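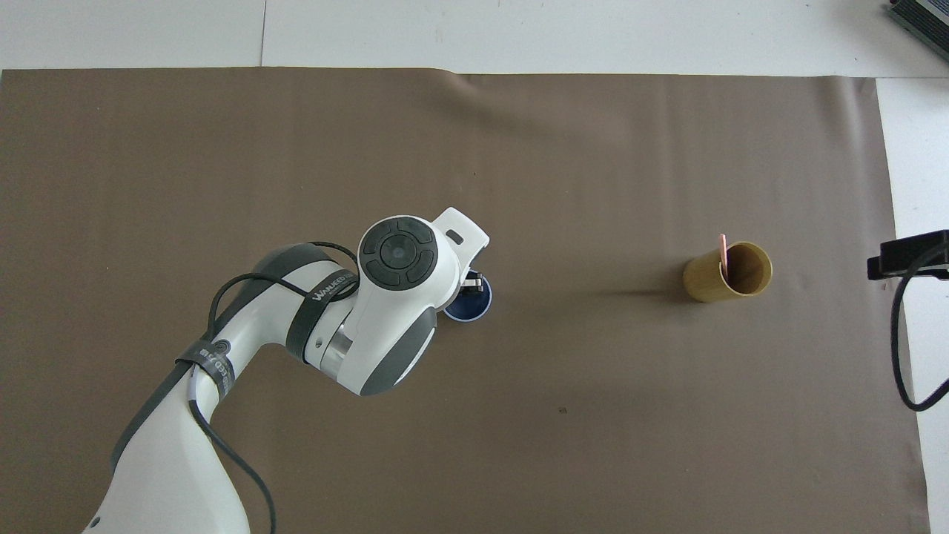

Sulastri Teoh
Product Editor, Table and Workroom

Halim Table Cover, Heavy Weight

Product code HTC-H
Sold by the metre or cut to size
Made up to order at our Grullbridge workroom

The Halim is a plain-weave cotton cover for dining tables, craft tables and market stalls. It is the heaviest of the three covers we keep in stock all year. The cloth is dyed before it is woven, so the colour is the same on both faces and you can turn it over when one side gets tired.

We first sold it in May as a short run for café owners who wanted something thicker than the Pondoton but did not want a wipe-clean finish. It has since moved into the main range.

Colours

Bark, Oatmeal, Slate, Moss and Brick. Dye lots vary a little. If you need two or more covers to match, put them on the same order and we will cut them from one roll. We can't promise a match to something you bought last year. Swatches are free and go out by ordinary post.

Sizes

Stock widths are 140 cm and 180 cm. Any length can be cut up to 600 cm in one piece. Longer runs need a join, which we sew flat with the seam running across the table. Tell us where your place settings fall and we will try to keep the seam clear of them.

To work out your size, measure the table top and add the drop twice, once for each side. A drop of 20 cm to 25 cm suits most dining tables. For a stall, people usually want the front to reach the ground and the back left short so that boxes can be pulled out from under it. We can cut a cover with unequal drops, but please send a sketch with the measurements written on it. Round tables are measured straight across the middle.

Finishing

Covers come with a 3 cm double-turned hem and mitred corners. You can also have them with a raw edge if you plan to hem them yourself, in which case take off the making charge at the basket. Raw-edged cloth will fray in the wash, so hem it first.

Weighted corners are an extra. They are small steel discs sewn into a pocket in the hem. Worth having outdoors. They come out for washing through a gap at the back of the pocket.

Washing and shrinkage

Machine wash at 40 degrees with similar colours. Expect up to 5 per cent shrinkage in length over the first few washes and less in width. We do not pre-wash the cloth, so allow for this when you order, especially if you want a floor-length drop.

Do not use bleach. Line dry if you can. Iron on the cotton setting while the cloth is still slightly damp. New covers are posted folded and the fold lines can be stubborn. A steam iron will get rid of them, or leave the cover on the table for a few days and most will drop out.

Candle wax should be left to harden, scraped with a blunt knife and then ironed through brown paper. Red wine needs cold water straight away. Brick hides it fairly well. Oatmeal does not.

What it isn't

The Halim is not waterproof and is not heat resistant. Put mats under hot dishes and use a felt underlay on polished wood. If you need a cover for painting or for small children, look at the Skikatura, which has a coated face and costs less.

Delivery and returns

Cut-to-size covers are made in order of receipt. Orders placed by 12th August will be cut before the workroom's summer break. Anything after that waits until we reopen.

Stock sizes can be returned unused within 30 days. We can't take back cloth cut to your own measurements unless there is a fault in it. Small slubs in the yarn are part of this kind of weave and don't count as faults. Holes, pulled threads and crooked hems do, and we will replace the cover or refund you, whichever you prefer.

Trade orders

Cafés, halls and stallholders can open a trade account. The minimum first order is five covers in any mix of sizes and colours. Irfan Wijaya looks after trade accounts and can quote for repeat orders, embroidery in one corner and plain napkins in the same cloth.

Related items

Pondoton table cover, medium weight
Skikatura coated cover
Felt underlay, cut to size
Weighted corner discs, spare set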